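Storage bin

A storage bin is an open-topped container used to keep small or medium-sized goods together on a shelf, rack or work table. Bins are found in workshops, warehouses, shops, schools and homes. Most modern ones are moulded from plastic, although wood, wire and sheet metal are also used. Some types are sold with a separate lid.

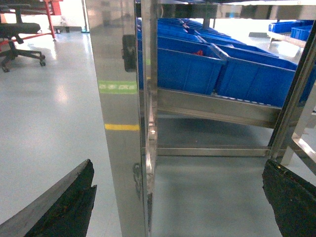
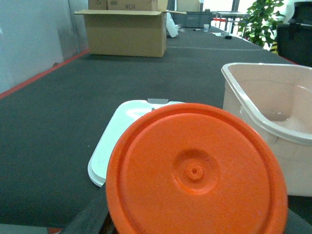

Blue bins on a steel rack (first picture); an orange round lid, a white rectangular lid and a cream-coloured bin on a work table (second picture).

Shape and construction

The usual bin is rectangular, with sides that taper slightly towards the base so that empty ones can be nested. A thick or rolled lip stiffens the opening and gives the fingers something to hold. Ribs in the walls do similar work lower down and allow the plastic to be thinner. Bins for heavy parts, such as bolts, tend to have more ribs than those meant for cloth or paper.

Colour is often used for sorting. A store may keep one colour for incoming goods and another for returns, but there is no common rule and the meaning changes from one building to the next.

Lids

Lids are either loose, clipped or hinged. Rectangular lids normally have rounded corners to match the container. Round lids belong to tubs and buckets and usually have a raised rim, with the face set a little lower. Loose lids are easily parted from their containers. In larger stores they are kept flat in a pile of their own, sorted by size.

Racking

Bins may stand on flat shelves, hang from a louvred panel or sit on a sloped rack. On a sloped rack the contents are easier to see and reach from the front. Steel frames are common where racks are washed often. The Praltska rack, a sloped pattern with 3 levels, holds 35 small bins when full.

Care

Plastic bins are washed in warm water with mild soap. Strong solvents can cloud or crack the surface. A bin with a split lip should be taken out of use, as the split tends to spread under load.

See also

Crate
Noguchi tray
Pallet racking
Tote box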